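Keeping the Planner Honest: A Conversation with the Lunus Software Group

Published March 19, 2022

The software group at Soleck maintains Lunus, the planning and control package used on the company's cloth-handling arms. Its lead engineer met with us at the Clullwood office to discuss the release completed in December.

The principal change concerns the way the planner treats wrist camera input. Earlier versions built one full plan and followed it to the end. "We were asking the arm to trust a picture that was already old," the engineer said. Lunus now revises the last part of each approach every 90 milliseconds and drops any grasp whose score falls below a set limit.

Fabric remains the hardest material for the perception module. A folded edge and the shadow under it can score almost the same, and dark cloth gives the depth estimate little to work with. "Bare table should be the easy part," the engineer said. "Wood grain gave us more false edges than we expected."
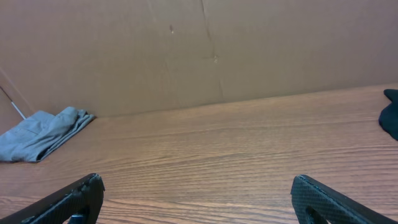
Magalhães asked whether the new edge filter would simply hide thin folds along with the grain. The engineer agreed that the risk exists. The filter is trained on 200 labeled views and checked against another 200 kept apart from training, and thin folds are scored as a separate class.

The group has also rewritten its replay tool. Every run is stored with the planner's rejected options, so that a failed grasp can be stepped through at a desk. "Before, we had the video and a guess," the engineer said.

Version 3 of the replay format is in use at Clullwood. Support for two-arm plans is under review, and no release date has been set.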